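Can a home arm clear a table yet?

dellon_shopfloor
Posted 2025-03-23
We have 4 arms on packing at work and they are fine as long as every carton is the same. My sister wants one to clear dishes. I told her to wait. Am I wrong?

Prurkero
Depends on the dishes. Plain cups on a bare table, I'd say it's close. Anything stacked or greasy, no.

barua40
Disagree with "close." The cup is easy. Knowing where the table stops is the hard part, and a dropped plate costs more than the minute you saved.

jkongkaew
I work on this in simulation. Edges are a pain, but they're a smaller problem than clutter. My last batch was 282 runs and most of the bad ones were crowding. View from behind the gripper: 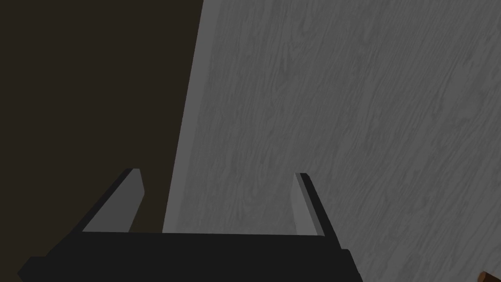

Gripper open at the board's edge, simulated.

barua40
Simulated, so no crumbs and no wet glass. Show me a real kitchen.

jkongkaew
Fair. Real tests are planned for June.

Prurkero
Still think cups are doable. I'd pay for cups only.

dellon_shopfloor
She has a toddler, so it would never be cups only. I'll tell her to keep the dishwasher and ask again after June.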